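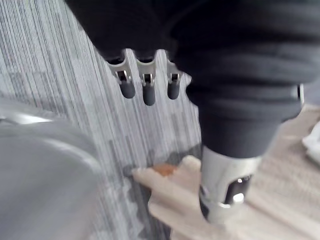

Progress report to the Gagnon Fund
Clear Floors, Breltholm
Covering the first six months of the grant

Dear friends at the Fund,

Thank you for your patience while we pulled this together. You asked us to keep the report plain and to put the money near the front, so we will try, although anyone who has read our earlier letters will know that we do tend to wander off into the corners of a room and come back with a story.

As you will remember, the grant lets us go into people's homes in Breltholm and the Pultberg side of the river and help them get their floors back. We don't decorate, we don't repair, and we don't haul away furniture. We pick things up, find out where they belong, and leave the household with a routine it can manage by itself. Most of the people we visit have trouble bending or have just come home after a stay in the hospital, and for them a clear path from the bed to the bathroom matters more than any amount of polish.

Where the money stands

We have spent $2,109 so far. The largest part went to bus fares and mileage, which we had underestimated in the application (the bus to Pultberg now makes you change at the depot, and that means paying twice if you miss the connection). After that come storage tubs, hooks, gloves, and a new vacuum cleaner belt. The Grultix booking calendar is paid for through the end of the grant year. It was slow to set up and we grumbled about it a good deal in the early weeks, but it does send the reminder calls, and we have had far fewer wasted trips since those began.

We have not touched the amount you set aside for printing. More on that further down.

Homes visited

Our target for the year is 100 homes and we have now been to 60. We are pleased with that, and a little surprised, as the winter was poor and several visits had to be put off for ice. The Pultberg visits are running behind the Breltholm ones. People there tend to hear about us from a neighbor and it takes longer for word to get around, and we'd like to spend part of the fall going to the building meetings and simply introducing ourselves.

A first visit lasts most of a morning. We used to begin in the kitchen, on the theory that everybody likes to have a kitchen put right, but we have switched to starting with whatever floor the person walks on at night. It is a less satisfying place to begin, I will admit. You don't get the lovely moment of the wiped counter. But people tell us on the second visit that they noticed the difference the very first evening, and several have asked for the same thing to be done in the hallway.

What we keep finding on the floor

In the application we wrote a long paragraph about rugs and cords. Rugs and cords do come up, and we deal with them, but the thing we find ourselves talking about over lunch is bags. Grocery bags, pharmacy bags, the bags that other bags came in. They get set down by a chair with something in them, the something gets taken out, and the bag stays put. On a hard floor they slide underfoot. On carpet they lie there looking harmless, and people step around them for weeks.
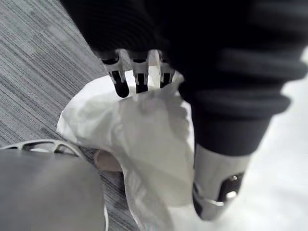

Page last changed: July, 4:15 p.m.

A white plastic bag of the thin, crumply kind is a good example of why floor work is slower than it sounds. It has no proper handle once it's been scrunched, it spreads out over the carpet in one place and twists up in another, and the best way we know to lift it is to pinch up a small fold near the top and let the rest hang. We teach it just like that. Go for the fold, raise it slowly, and have the bin or the tub close by so that nobody is carrying a bag across the room.

We had some debate in the team about what to do with the bags afterward. Our first idea was to throw them all out, and that did not go over well. A lot of people save them, for good reasons, and it is their home. So the routine we now leave behind has a single place for them, usually a hook on the inside of a cupboard door at elbow height, with one larger bag hung on it to hold the others. When the large one is full, it goes to the store collection or out with the trash, whichever the person prefers. Bags with anything sticky in them go straight out. It's a small rule but it has saved us a lot of polite discussion.

Things that have not gone so well

The storage tubs were a mixed purchase. The lids are stiff, and for people with sore hands a stiff lid might as well be a padlock. We have started leaving the lids off altogether and standing the tubs on a low shelf, where they do perfectly well as open boxes. If we buy more, we will buy them without lids and save a bit.

The printed routine card is the other one. We promised you a handsome folded card, and we got as far as a draft, and then we kept changing our minds about the order of the steps. For now we write the routine out by hand, in large letters, and tape it up wherever the person wants it. They seem to like the handwriting! We would still like to print something, perhaps a single sheet with blank lines, and we ask your permission to move the printing money into the second half of the year – the amount would stay the same.

We should also mention that follow-up visits are taking more of our time than planned. Floors fill up again, ours included, and a second visit often shows us something we misjudged, such as a hook put too high or a tub standing where the walker needs to turn. We would sooner go back and move the hook than add another home to the list, and we hope you will feel the same when you see the final numbers.

What comes next

Through the fall we will carry on with first visits on both sides of the river, with Pultberg getting the larger share of the mornings. We want to try a short practice session in the Breltholm community room for family members, on a carpet and on a hard floor, using the ordinary things people drop and leave lying around. The room is free to us in the afternoons, so the only cost would be coffee and a few extra hooks to give away.

If any of you would like to come along on a visit, please do. Wear soft shoes, and bring a sandwich, as we are usually a long way from lunch.

With warm thanks from all of us at Clear Floors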